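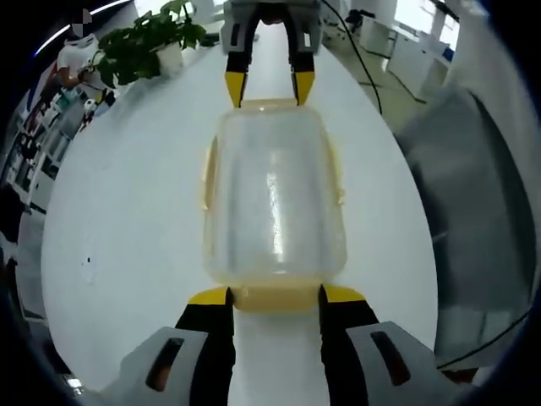
*A clear plastic container with a slight yellow tint.*

## Storing dry goods so they keep

Most food that goes stale at home was fine when it came out of the shop. It spoils because the packet was left open or the lid never fitted. The tips below cover flour, rice, pulses, oats and nuts.

### Containers

Square or rectangular boxes waste less shelf than round ones. Buy the lids and boxes together, and try the lid a few times before you pay. If it needs a thump to close, leave it.

An 800 g bag of oats needs more room than you would think, as oats are light. Take the packet with you and hold it against the box.

Old plastic often turns yellow. The colour alone does no harm, but a box that is cracked or smells of its last contents should go to the shed for screws and string.

To shift a smell, fill the box with warm water and two tablespoons of bicarbonate of soda, leave overnight, then rinse. Dry it with the lid off for a full day – rice put into a damp box will clump.

### Labels

Masking tape and a soft pencil work better than printed labels. Write the use-by date and the cooking time. Stick the tape on the box, as lids get swapped.

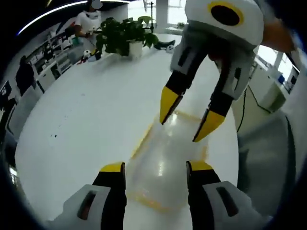

**Mark Anthony Tan**

### Bags

Bags suit small amounts: the end of a packet of lentils, a handful of almonds, spare yeast. Lay the bag flat, press the air out from the bottom upwards, and seal it last. Flat bags stand up like files in a shoebox, and you can see what you have.

Wash bags in warm soapy water and dry them upside down over a wooden spoon stood in a jug. Throw out any that held raw meat.

### Where to put things

- Brown flour and nuts: fridge or freezer. The oils turn in a warm cupboard.
- White flour, rice, sugar: any dry cupboard away from the oven.
- Spices: a drawer. A rack over the hob is the worst place for them.
- Dried beans: anywhere dry, but use them within the year or they stay hard.

### Moths

If you find webbing in the flour, empty the whole cupboard. Bin anything open, vacuum the shelf joints and screw holes, and wipe down with hot soapy water. Freeze new flour for four days before it goes in. Bay leaves made no difference in my cupboard.

Check again in July, when the kitchen is warm.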